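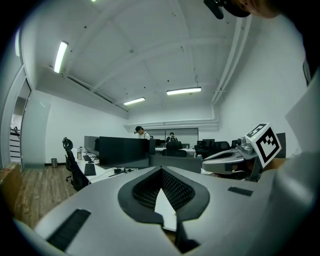

How do you light a room with a white ceiling and not much daylight? Hang the tubes below the ceiling on wires, point them along the length of the desks, and let the white paint do the rest.

I've been thinking about office ceilings since August, when we took the upstairs room at Kilcombe. The old place in Berbridge had dropped tiles and 49 square panels that buzzed. I worked under those for 6 years and got used to going home with a headache.

Search this blog Go

The first thing I wanted in the new room was fewer lights. Cleiton Frota, who did our electrics, talked me out of it. He said the number of fittings matters less than where they sit, and that a beamed ceiling throws shadows if you put everything flat against it. So we have tubes at different heights now. I thought it would look untidy. It does a bit, and I stopped seeing it after a couple of weeks.

Then the pipes. I got a quote from Gollov to box everything in and it came to 40 hours of work, plus the paint. We painted them the same white as the wall instead. One can of paint, one long evening, 60 dollars with the brushes. I missed a patch behind the highest bend and will get to it when I borrow the tall ladder again.

Glass in the doorway was my idea. The stairs outside get some sun until four or so, and it seemed silly to shut that out with a solid door. The downside is noise — everyone's shoes on the steps, all day. I may try a rubber mat on the landing.

Next job is the switches. At the moment one switch does the whole room, and I'd like the back row separate.

We use cookies to remember your settings. Accept Manage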